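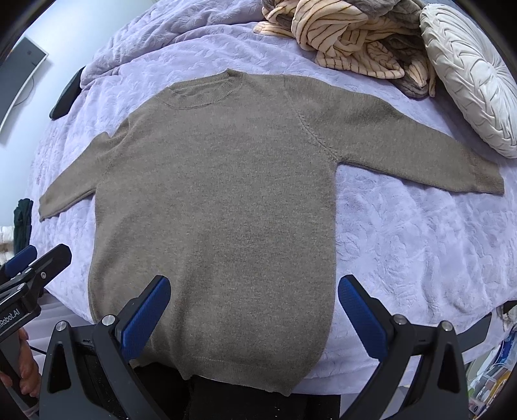 Mathias Rüegg wrote:
Sixty degrees is what did it, I'd put money on that. Forty at the very most for lambswool, and even then only if your machine has a proper wool cycle with the slow drum. My mother did everything in the bath with a cap of Steiner and she never lost a jumper in her life.

pegbag59 wrote:
It wasn't sixty though! I said in my first post it was the wool setting, cold, and it still came out fit for a teddy bear. That was the green one, mind, the brown one hasn't been near the machine and after this thread it's not going to be. What I'm trying to find out is whether hand washing is really any safer or whether I'm just going to ruin it more slowly. I've got a bottle of Koson under the sink, a big bath, and a free afternoon on Thursday.

tansy_l wrote:
Hand washing is safer if you leave it alone. That's the bit people get wrong – they swish and scrub and wring, and it's the rubbing that felts it. I run a few inches of cool water, put the stuff in first so it's mixed, push the jumper under and go and have a cup of tea. Twenty minutes, let the water out, squeeze it gently against the side of the bath. Then rinse at the same temperature. If you go from lukewarm to freezing you're asking for trouble.

Fabian Wieser wrote:
Can't agree about the machine being the villain here. I've had the same Fladura since 2000 and every jumper I own goes through it on wool, 800 spin, come out lovely. Pegbag, is yours one of the newer ones? My sister's has a "cold" setting that still tumbles it about like a bag of potatoes. I'd look at the spin speed before blaming anything else.

pegbag59 wrote:
It's newish, yes. The booklet has gone the way of all booklets so I couldn't tell you the spin speed on wool, but it does make a racket at the end. It walked halfway across the utility room once.

Mathias Rüegg wrote:
There you are then. And I'd still do it by hand.

Fabian Wieser wrote:
You said it was the temperature five minutes ago!

Mathias Rüegg wrote:
It can be both.

hobnob_jen wrote:
Can I ask about drying while you're all here, as that's where I come unstuck. I wash them beautifully, no shrinking, then hang them over the airer and they end up down to my knees with pointy shoulders. I've got a grey cardigan that would fit a giraffe.

tansy_l wrote:
Never hang them wet, Jen! Roll it up in a big bath towel like a Swiss roll, kneel on it (I do mean kneel, it gets loads out), then unroll and lay it flat on a dry towel. Pat it back to the shape you want and pull the cuffs straight. Turn it over the next day. In winter mine take two days in the spare room with the door open and in July they're done by teatime.

oldmill wrote:
Mesh drying racks are good, the sort that sit over the bath. I bought mine from the hardware shop in Leddale, 8 quid, and the air gets underneath so you don't need to flip. Only holds one jumper at a time unless you're very small.

hobnob_jen wrote:
Ooh, don't think I've seen those. Is there any saving the giraffe cardigan or is it too late?

tansy_l wrote:
Wet it again and lay it flat, nudge it in from the sides. It won't go all the way back but you'll get some of it. Worked on a stretched hem for me.

Fabian Wieser wrote:
How often are people washing these? I do mine maybe twice a winter. Airing them on the back of a chair overnight does most of the job, wool doesn't hold smells the way the synthetic ones do.

pegbag59 wrote:
Twice a winter! I've been doing mine every fortnight. That might be half my problem.

oldmill wrote:
Every fortnight is a lot. Every 6 wears or so for me, sooner if I've been cooking fish.

Mathias Rüegg wrote:
Fish is a fair reason. Also, check the label before any of this, pegbag. A lot of what's sold as lambswool is half acrylic these days and you could be fretting over something that would survive a boil wash.

pegbag59 wrote:
Label's been cut out, I can't bear them scratching my neck. I'll treat it as wool to be on the safe side. Bath, Koson, tea, towel, kneel. Thanks all, and if anyone knows a small child who wants a very thick green jumper, send me a message.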